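Rules we keep for bin picking

March 26, 2024
By Benoît Bouvier

I've been rewriting the house rules for our bin picking cell, and a few people asked to see them. We started with a long document borrowed from the Mullton project. It ran to 40 pages and most of it was about paperwork. What follows is the part we use.

Clearing the bin comes first. No hand goes into the bin while the arm is enabled, even if the arm is parked and even if the item is right at the rim. Stop the arm, confirm on the pendant that it has stopped, then reach in. We had a habit at Drututitz of treating a paused program as a stopped robot. A paused program can be resumed by anyone standing at the keyboard, so I don't accept it anymore.

Next is fixing things down. A bin that moves a little changes every grasp after it, and you can spend a whole afternoon blaming the software. Clamp it, push on it by hand from two sides, and check the clamp again at the start of each session. If the bin has been lifted out for any reason, redo the calibration check before the first pick.

Cables get their own rule. Run the wrist through its full range at low speed with every cable attached, and watch the slack at both ends of travel. Leave enough loop for the last joint to turn. Ties should hold the bundle together without pinching it. After a tie is replaced, do the slow run again. I used to skip this and lost 2 connectors in July.

The last rule covers the items. Write down what goes in before a run and keep the mix the same until the run is over. Put in a few hard ones. Clear and shiny things belong in the set from the beginning, and so do small crumpled ones. A set made only of solid blocks will give you a nice score that tells you very little. Log every attempt, including the ones where the gripper closes on nothing. Our log has 2493 lines so far and the failures are the part I read.
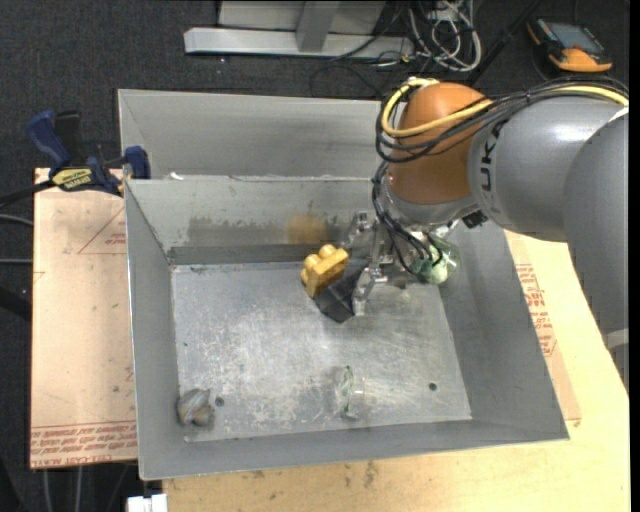 Le Goff wrote to me that the rule about keeping the mix the same is too strict, and that swapping up to 6 items between runs is fine as long as the log says which ones. I can live with that. My worry is mostly with swaps in the middle of a run, where the first half and the second half stop being comparable. I'll change the wording so it says that.

I still don't have a good rule for when to replace worn gripper fingers. For now we look at them at the start of a session and argue. If you have a limit that works, send it along.

Related posts
Notes from the Puklow setup
Paused is not stopped
What goes in a pick log

Last updated: same day, wording of the cable rule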